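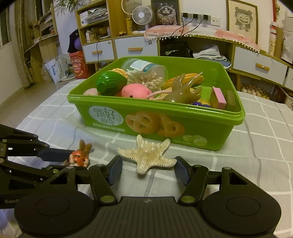
The starfish, before the tin.

Ngan-ling did not believe the starfish came from any sea. It was too neat, five stubby arms and all those knobs, and her uncle had given it to her with the price scratched off.

"Found it myself," he'd said. "Twenty-six feet down."

He couldn't swim. She had mentioned this at the time.

Now it was Wednesday and everything had to go in the green biscuit tin: the pink pig, the banana, the grapes, the brown hand that felt like cold jelly. The cotton swabs were in there too, which was her mother's idea of tidying. The orange figure with the antlers was still waiting its turn on the checked cloth.

"And the starfish," called her mother.

"It's a fake."

"Then it won't mind the tin."

Ngan-ling picked it up and sniffed it. Dust, mostly. She sniffed again, and there was perhaps a little salt, though her uncle also ate a lot of crisps.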